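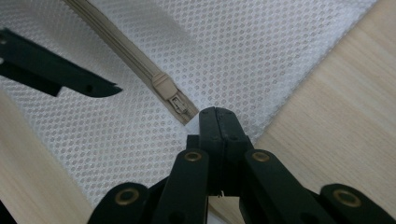
About Sademeo

Sademeo makes hand-held grippers and the lessons that go with them. We started because two of us were teaching an evening robotics class and kept watching people get stuck at the same place. They could write code, they could wire a motor, and then they'd ask how you get a machine to pick up a sock. Fair question! We had no good answer for them, so we went off and built one.

Our first product was the Bringate, a pair of grippers you hold in your own hands, one left and one right. You do the job yourself with the gripper jaws in place of your fingers, and the movements are recorded so that a robot arm can learn from them later. It is wonderfully humbling. Folding a dish towel takes most adults a few seconds, and the first time with a Bringate pair it can take five minutes and some muttering. After an hour you start to see how much your fingertips had been doing all along — and that's the bit we love teaching.

What we work on

Mostly cloth. Hard objects get plenty of attention elsewhere, and cloth is where the fun is. It slides, it bunches up, it hides its own corners. Our lesson set has 34 tasks, from flattening a napkin up to closing a zipper on a mesh bag, and each one comes with a written sheet and a set of recordings you can compare with your own. The zipper tasks are the ones people write to us about. Seidu Adjei wrote all of them and has heard every complaint.

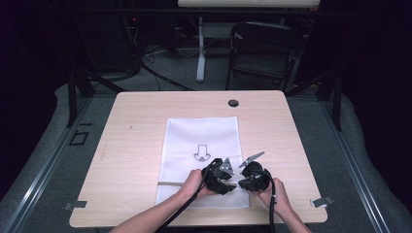
Two grippers, one cloth: hands-on work at the table.

Who we are

Dede Asamoah runs the company and still teaches the Tuesday evening class. She came from garment repair, so if you bring her a stretchy fabric and a bad idea she'll happily lose an afternoon to both.

Cledwyn Maddocks designs the jaws and linkages. He is on his third version of the pivot joints and would like everyone to stop calling it the final one.

Sandamali Abeysekara looks after the recordings and the software. If you have emailed us about a file that wouldn't open, you have met her.

Elikem Amegashie packs the kits, answers the phone and visits schools. Elikem also keeps the loan list for the Osei, our smaller set with a lighter squeeze, which we lend to clubs for a term at a time.

What comes in a kit

A Bringate kit has 2 grippers, cables, spare tips, the lesson sheets and a bundle of practice cloths. The price is $570, and spare parts are sold one by one so a snapped tip doesn't mean a new gripper. You will need your own laptop and a table you don't mind clamping things to. Setup takes a morning the first time.

A few things it doesn't do yet: the cables are still cables, very thin silk slips out of the jaws, and small hands find the handles a stretch. Cledwyn has a new handle on his bench and we're excited about it.

Coming and seeing us

Our workshop is upstairs in the Ullenier building. Drop in on class night from 6 p.m., no booking needed, and bring something from your laundry pile if you like. School visits start again in March, and Elikem has the list.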